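Unit 2: Surface Layout and Clearance

Course notes, Heloísa Camargo. Read before the June practical.

A work surface is divided into a holding zone and a working zone. The holding zone takes items waiting to be handled and runs along one side. The working zone stays clear. Keep a minimum gap of 30 mm between neighboring items, measured at the closest points — corners included.

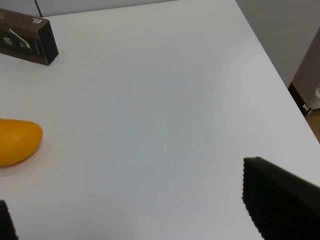 Item shape decides how the gap is measured. For flat-sided goods, work from the nearest edge or corner at table level. For rounded goods, work from the widest part, which may overhang the point of contact. A brown carton lying flat at a slight angle and a smooth yellow fruit shape farther down the same side, with open white tabletop between them, call for both methods: the corner of the carton first, then the bulge of the yellow piece. Record the smaller reading.

Matte white tops show shadows at the base of an item. Do not measure to the shadow.

Exercise: lay out one boxed item and one rounded item on the Kestach bench, record the gap, rotate the box 26 degrees and record it again. Hand in both readings to Arsalan Bangash.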